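Nosik Guest Laundry Module, for hotels and serviced apartments

The Nosik module is a packaged self-service laundry room for properties of 20 to 43 rooms. It is supplied by Tatumeo as a layout drawing, a booking and payment controller, room signage and a parts kit. Washers and dryers are bought separately or carried over from the existing room. 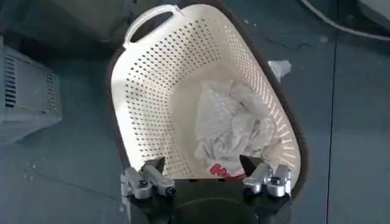 Each module ships with a starter set of guest accessories: hooks, a folding shelf and a wall rack for baskets. The rack arms take baskets with a rim or a cut-in carry handle. White plastic baskets with perforated sides, like this one with its molded handle at one end, are the type we recommend for shared use. Wicker and fabric baskets are not supported. Load limits are printed on the rack plate.

Controller

The controller mounts at eye level beside the door and needs one standard outlet. Guests reserve a time slot with a room number and pay at the panel or at checkout. It stores 2,000 transactions before the oldest record is overwritten. Export is by memory stick or through the property management link. The link is optional and is licensed per site.
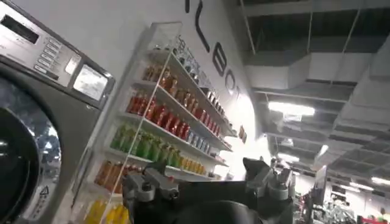 Prices, slot length and quiet hours are set from the front desk. Quiet hours lock new bookings only; a cycle already in progress is left to finish. If power is lost, settings are kept and open bookings are restored on restart.

Machine numbering

The controller refers to every machine by type and number, and the number must match on the panel, the floor plan and the machine itself.

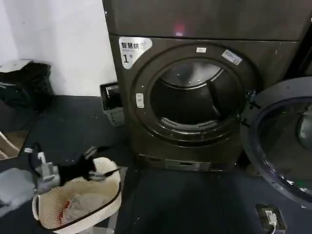 Labels are printed to order in up to two languages. They should be placed high on the front, clear of the door. The "1号" label near the upper left corner of this dryer is in a suitable position. Stacked units need one label each.

Site requirements

Floor drain, ventilation to local code and a door at least wide enough for the largest machine. The Seol extension adds 20 booking slots per day and is fitted at the Bustthorpe depot before shipment. It cannot be added on site.

Lead time is confirmed with the quote. Orders placed in September ship with the revised rack plate.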